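From: Lempi Valtonen
To: Eskola house list
Date: 25/12/2018
Subject: Re: [eskola-house] Wiping down before the January changeover

Hello all, and a merry Christmas to everyone who is reading mail today instead of eating (I am doing both, there is a plate of ham beside the keyboard).

Wendell Brannigan wrote:
> Before the new people come in January I'd like us to settle how we
> clean the hallway and the small room. Last time we used the Prisen
> spray on everything and it left streaks on the walls. Toivo thinks
> we should just repaint. Also, does anyone know what to do with the
> black tray with the mat in it? It looks dusty again the minute you
> put the cloth down. Is there a trick?
>
> Wendell

Wendell, dear, please don't let Toivo repaint anything yet! Paint over a greasy patch and the patch comes back to visit you by spring, I have seen it in two apartments of my own. Wash first, wait a day, look at it in morning light, and then we can talk about rollers.

As for the tray, I have fought with that sort of pebbled mat for years and I do have an opinion. The dust sits down in the little dimples, and if you swipe quickly across the top you only polish the bumps. What you want is a cloth folded over on itself so there is some thickness to it, your palm flat on top, and slow short strokes with real weight behind them. Keep your other hand on the mat so nothing goes skating about. Then turn the cloth to a clean side and go across the other way.

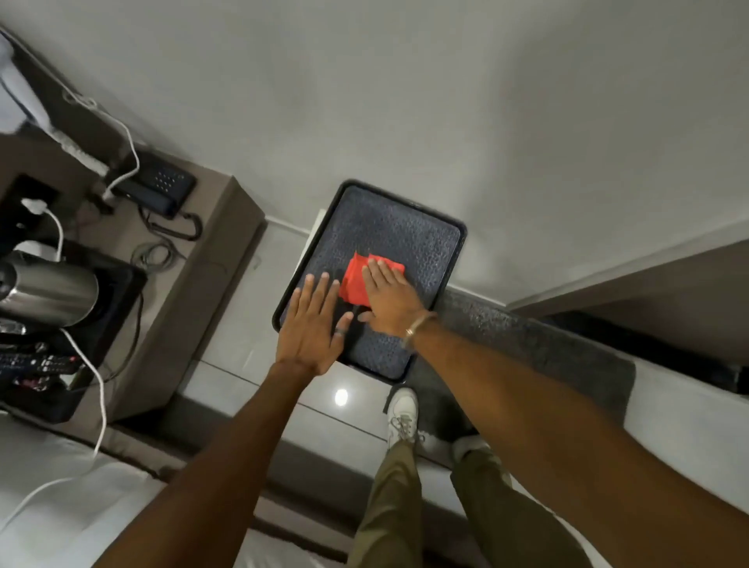
The tray, with the red cloth folded over. One hand holds the mat, the other does the work.

Do the rim last, and go into the rounded corners with a fingertip inside the cloth. If there are crumbs, tip them out before you begin or you will be chasing them until supper. I wouldn't use any spray on the mat at all. Plain warm water, cloth wrung out hard, and leave it to dry before anybody puts things back on it. Špela swears by a soft toothbrush for the dimples and I'm sure she is right, but I have never had the patience.

Now the walls. Streaks nearly always mean too much of something, and my guess is that the Prisen went on straight from the bottle, when a capful in a bucket would have done the whole hallway. (I still have most of the bottle that Kourosh bought at Pedard, so please, nobody buy another!) Start with clear water on the streaky parts and see how much lifts off before you try anything stronger. Matte paint doesn't like to be scrubbed. It goes shiny where you rub, and then you have a shiny spot that shows worse than the dirt ever did, so go gently and rinse the cloth more often than you think you need to.

The place I would really ask people to look at is the seam where the wall meets the door casing. We all clean the middle of a wall, where it is easy, and forget that narrow strip beside the door, and it collects a gray line all the way up. Bunch the cloth into a wad so you can press it into the corner and then follow the seam along, right up high as well as down at hand height.

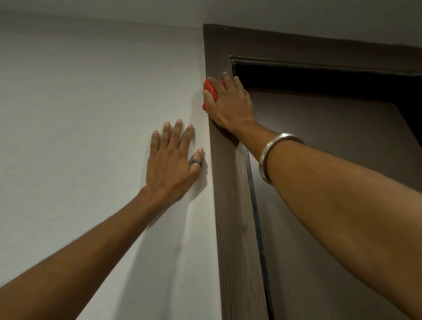 Steady yourself with a flat clean hand on the wall, and do mean clean, or you will be going back for your own fingerprints. If you can't reach the top comfortably, fetch the step stool from under the stairs. Please don't stand on the blue chair, it has wobbled since the summer and I keep meaning to glue it.

Cloths: there is a pack of 24 in the hall cupboard, behind the light bulbs. Take as many as you like, only keep the ones for walls apart from the ones for the kitchen, and wash them without fabric softener, which makes them smear. Hang them up afterward. I found a wad of them in the bucket after the Hirbridge weekend and I will say no more about the smell.

I can come by the first Saturday in January if somebody will unlock for me. Kourosh, would you bring the long-handled duster back if you still have it? And Wendell, tell Toivo I'll bring him coffee cake if he leaves the paint cans closed until then.

Warm wishes to you all and to whoever is staying with you,
Lempi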